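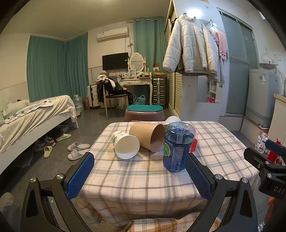
3.2 Disposable cups and the office kitchen

Earlier surveys of workplace waste asked people what they did with their cups, and people, being people, reported that they rinsed and reused them. We weighed the trash instead. Over 21 working days in October, bags were collected from two office buildings in Skirkow and one in Oltow, and every paper cup was pulled out and sorted by size and lining. The total came to 3,512 cups, of which 468 had gone into the recycling bin. The recycler at Grirketia accepts no lined paper, so those 468 were sent to the landfill anyway, by a longer road.

Figure 4. Paper cups and a jar on a table with a plaid tablecloth.

The Oltow building had given each employee a ceramic mug the previous spring. Its cup count per desk was 2 percent lower than in Skirkow, a difference well inside our margin of error. Many of the mugs were in use – as pen holders, mostly. Employees asked about this said that the mugs had to be washed, a point the program's planners seem to have left out of their model.

Price did more. When the cafe on the ground floor of the second Skirkow building began charging for cups, sales of hot drinks held steady and cup waste fell within the week. The effect faded once the charge was folded into the price of the drink, where customers stopped seeing it. This agrees with the pattern described in the Simanjuntak survey, although that study covered lids only and left the cups to future work. Section 3.3 takes up the lids.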